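Boltholm Medicines Access Project
Progress report to Modise Fund, period to end of May

Quick one this time, full tables to follow in June.

Where we are. Price survey finished in 9 of the districts we signed up for. Drotia still missing, the pharmacy board there changed its form twice and we had to refile. Expect that in next month.

Main finding so far: same generic inhaler, same strength, sells for very different prices depending on which side of the river you buy it. Clinics on the Drotia side buy in small lots and pay for it. Insulin is worse. Two clinics had stopped stocking it and were sending people to the hospital.

Pooled buying. 8 clinics now in the Wutero purchasing group, target was 20 by end of year. Behind, yes. Holdup is the payment terms, small clinics can't front the deposit. We'd like to move money from the travel line to a deposit float, see request at the end. First joint order went out in April, blood pressure tablets and metformin only. Supplier held the quoted price.

Co-pay help desk. Open mornings, phones only. Most calls are about which drugs are on the reimbursment list and which got dropped in January. We rewrote the leaflet in plainer words and it's at the printer.
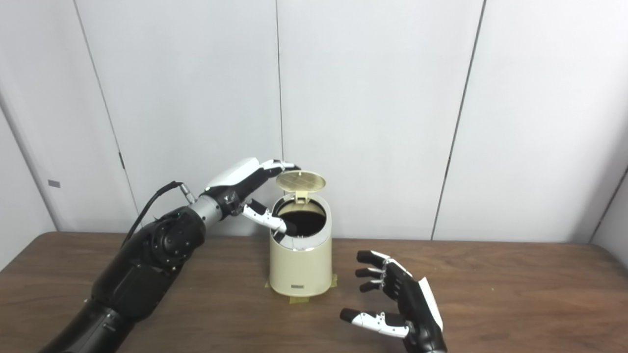 Robotic hand holding up the lid of a cream-colored bin.

Spending. On budget overall. Printing over, travel well under. Lab fees not billed yet, they are chasing us for a PO number and we are chasing them for a invoice.

Problems. Price data from private pharmacies is thin. Some give us the shelf price, some give the price after discount, and we can't mix them. Going back to the worst ones by phone.

Need from you:
- OK to shift travel money to the deposit float
- new date for the site visit, the June one clashes with the board meeting
- signed copy of the amendment, ours has only page 2

Tables in June as above.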